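4. Shop-floor trial: part-built gear assembly

4.1 Purpose

The household tasks in section 3 (folding, wiping, loading a dish rack) tolerate a good deal of error. A towel folded slightly askew is still folded. Bench assembly is less forgiving, and it was chosen as the second half of this project for that reason. The question was whether a general-purpose arm, with no fixture made for the job, can do the kind of light assembly work found in a small workshop.

4.2 Task

The task is taken from the training sheet used at the Kirora workshop for new bench staff. The worker picks up a round plate, fits small spur gears at its rim, and passes the plate on. A person learns it in one morning. The sheet allows the plate to be held in the hand or laid flat, and we kept both options open for the arm.

The arm was driven by the Conus controller described in section 2. No changes were made to the gripper between the household tasks and this one. Gears were placed on the mat by hand in no fixed pattern, so that the arm could not rely on a taught position.

4.3 Work surface

A dark matt mat was used on top of the white floor. Earlier runs on the bare floor gave poor results at the vision stage, as the floor is glossy and the plate is also white. Against the mat both the plate and the gears separate cleanly from the background. This should be counted as help given to the machine. A workshop bench is seldom so tidy, and a person does not need the mat.
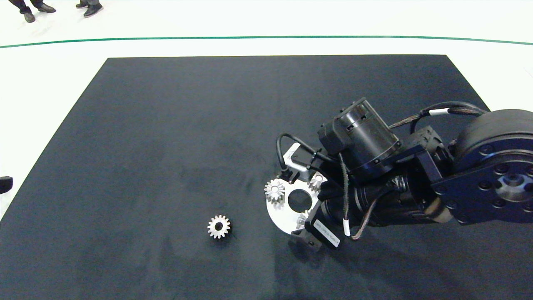

Figure 9. Plate held in the gripper, with gears at the rim and a further gear lying on the mat.

4.4 Results

We recorded 1120 attempts at picking up a single gear. Of these, 611 ended with the gear held securely enough to be moved. The remainder were not all failures of the same type, and sorting them took longer than planned. The main groups were gears that slipped from the fingers on lifting, gears pushed along the mat before the fingers closed, and gears gripped on the teeth at an angle that made fitting impossible.

Holding the plate gave far less trouble. It is wide, flat and rigid, and the grip does not need to be exact. The difficulty is what follows. With the plate in the gripper the arm has no free hand for the next gear, so it must put the plate down, fetch the gear and fit it there. A person simply uses both hands. A second arm would remove this step but would also double the cost, and the budget did not allow for it.

Fitting was tried on three plates only — too few for a success rate to mean much, and none is given.

4.5 Comparison with the household tasks

The arm did better at the dish rack than at the gears, although both involve round, flat objects. Size appears to be the main factor. Errors of a few millimetres are absorbed by a rack slot and are fatal to a gear. The Mercado test set, which we used for the household part, contains no metal parts of this size, and the scores from it should not be carried over to bench work.

4.6 Limits of the trial

Lighting was constant throughout. Only one gear size was used. Wear on the finger pads was not measured, and the pads were replaced once during the Friday session, after which grip improved. Results before and after the change have been pooled.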